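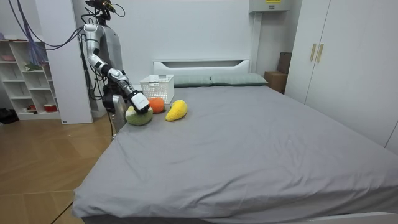 How to Varnish a Wooden Mast at Home

If you have a wooden mast and a dry place to put it, you can varnish it yourself, and I'd go so far as to say you'll enjoy it. I put off doing mine for years and paid the yard at Grellau every other winter, until one February when they couldn't fit me in and I had to have a go. The mast belongs to my little sloop Ursu and is 37 feet long, hollow, spruce, and a good deal older than I am. What follows is the way I do it now, after plenty of runs, sags and dead midges.

What you'll need

A tin of good marine varnish with UV protection, and the thinner its maker recommends
A scraper with a properly sharp blade
Sandpaper in 120, 200 and finer if you like (some shops round here stock 200 and some stock 220, and either will do)
A sanding block, or a bit of old pipe lagging to wrap the paper round
Tack cloths, or clean lint-free rags
A decent brush, two inches wide, and a cheap one for the first coat
Masking tape, paint filters and a clean pot
A dust mask, gloves and eye protection
Trestles, at least 3 of them for a mast of this size

Step 1: Get it somewhere dry and hold it up properly

A mast left on two trestles, one at each end, will sag in the middle over a winter, and a wooden one can take a set that you'll be looking at all summer. Put one trestle a few feet in from each end and one in the middle, pad them with carpet, and sight along the mast from the heel to see that it's lying straight. Pack up whichever trestle is low. It's fiddly, and you'll probably go back and forth a few times with bits of ply, but do it before you start anything else.

The shed wants to be dry, out of the wind, and not too cold. Most varnishes sulk below ten degrees or so, and the tin will give you its own figure. I use a long lean-to down at Sosumeck that has a tin roof, and I've learnt to wait until mid-morning, when the damp has gone off the wood.

Step 2: Take the fittings off

Everything that unscrews should come off: the cleats, the tangs, the sail track if you can bear it, and the masthead fitting. Take photographs as you go, plenty of them, and bag each fitting with its own screws and a label. I once put all mine in a single biscuit tin to save time, and I spent the whole of a lovely spring morning trying screws in holes like a child with a shape sorter!

While they're off, look at the wood underneath. Grey or black staining means water has been getting in. If a small screwdriver sinks into it, stop there and have somebody who knows about spars come and see it before you go any further, as it may need a new piece let in. The same goes for any glue line that has opened up. Varnish will hide these things for a season, and that's the trouble with it.

Step 3: Decide how far back to go

If the old varnish is sound, just a bit dull, you only need to rub it down and put a couple of fresh coats on top. If it's flaking or has gone milky, or you can lift it with a fingernail, that part must come back to bare wood. You can strip a patch and build it up to match its surroundings, though the colour rarely comes out quite the same. I've got a pale stripe near my gooseneck that I've grown rather fond of.

For stripping I like a scraper and nothing else. Heat guns are quicker, but old glue doesn't care for them, and it's very easy to scorch spruce. Pull the scraper along the grain with a light hand and touch the blade up with a file every few minutes. When it starts making dust where it used to make curls, it's blunt. 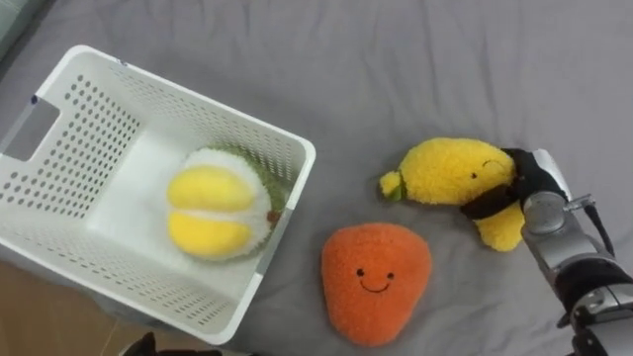
Step 4: Sand with the grain

Start with 120 on the bare patches and finish with 200 all over. Always work along the mast, never around it, because cross-scratches show up horribly once there's a shine on top. A round mast will get flats on it if you press hard with a stiff block, so this is where the pipe lagging comes in.

Keep the mask on throughout. When you've finished, sweep the floor, go and have a cup of tea while the dust settles, then wipe the mast down with a rag barely dampened with thinner, and again with a tack cloth just before you varnish.

Step 5: The first coats

On bare wood the first coat should be thinned, half and half if your tin allows it, so that it soaks right in. Use the cheap brush. The second coat can be thinned by a quarter, and after that you can go on with it more or less straight from the tin. Pour what you need through a filter into your clean pot, and don't tip leftovers back.

Step 6: Build it up

Work in short lengths, a foot or two at a time. Brush across, then tip off very lightly along the grain, back towards the part you've just done. Check underneath, where the drips gather. Rub down gently between coats and wipe off the dust. I use Zultano spar varnish and give bare patches six coats, but I know people who swear by ten.

Leave the last coat for a good week before the fittings go back, and bed every one of them on fresh sealant, with a dab in each screw hole.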